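Budgeting for a two-arm setup: what did you forget to buy? 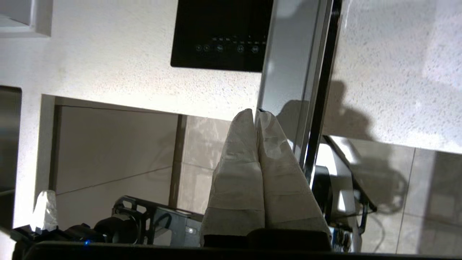
Posted by Brenda Quezada

What should I put in the budget besides the arms themselves?

Grippers, spare fingers, cables, a solid stand and a computer that can keep up. Those are the lines everybody agrees on, and I have them all down already! What I'm after is the small stuff. We're a tiny group at Plukwood planning 2 arms on one rolling base for household jobs, orders go in by August, and I'd love to get the list right the first time.

Ayana Chala

Oh, this is a fun stage to be at! Finger covers, first of all. We go through them so fast that I order 50 at a time now, and I wish I'd started that way. Get a few different materials before you commit to one (we liked the second kind we tried much better than the first, and it was cheaper too). Then a spare wrist camera with its cable. Ours took 11 days to arrive when we needed one, and both arms sat there the whole time.

Also measure your doorways with the arms folded. Bathrooms are tight, and shiny tile and glass can be hard on the cameras, so a cheap lamp you can move is money well spent.

Baltasar Lagos

get the warranty

Constanza Iturra

Agree with Ayana on the cables! I'd set aside roughly a tenth of the total for things you can't name yet. Ask for quotes from both Stastley and Dronen, and have them price the mounting brackets separately, otherwise it's really hard to compare the two. Ours had brackets folded into the arm price on one quote and missing on the other. Which base are you looking at, Brenda?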